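Old desktop keeps shutting off in the sewing room, is it the dust?

Posted by Lorraine Naylor

Hi all, hoping somebody can help me before I throw this thing out the window. I have an old desktop tower in my sewing room that I use for pattern files and for running the embroidery software. Since September it's been shutting itself off, no warning, just black. Usually it's when I'm stitching out something big, and I lose my place every single time!

The room is small and I cut a lot of fleece and flannel in there, so there's lint on everything. The tower sits on the carpet next to the ironing board (I know, I know). My son-in-law says it's overheating and my neighbor says it's the power strip. It's 84 degrees in there by late afternoon. Is lint really enough to do this? And can I clean it myself without wrecking it?

2 replies

Osvaldo Russo

Lint will absolutely do it. I do upholstery out of my garage in Skisstead and I killed a computer that way, so learn from me.

First thing, get it up off the carpet. Even a milk crate helps. Then shut it down, unplug it, take the side panel off and carry it outside. Use canned air in short bursts and keep the can upright. Hold the fan blades still with a finger while you blow. Do not use the shop vac, I don't care what your son-in-law says.
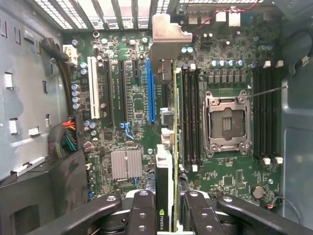 Fleece is the worst of the bunch, way worse than quilting cotton, because the fuzz is so light it floats all over the room and gets pulled in wherever there's air moving. Start with the vents in the back of the case, the row of metal slats with the little holes, and then go over the expansion card, the one standing up out of the green board with the NVIDIA logo on it. Yours may look different inside but there'll be vents somewhere. If there's a felt mat stuck to them, peel it off by hand first, or you'll just blow it deeper in. I do mine every 4 months now and more often if I've been tearing down old sofas.

For the room itself, a box fan with a furnace filter taped to the back catches a shocking amount. Change the filter when it goes gray. And cut your fleece in another room if you can stand the walk.

Verna Pettigrew

Check the power strip too. Mine had the iron and the computer on the same one and it would trip. Iron goes in the wall by itself now and I haven't had a problem. Also save your work more!!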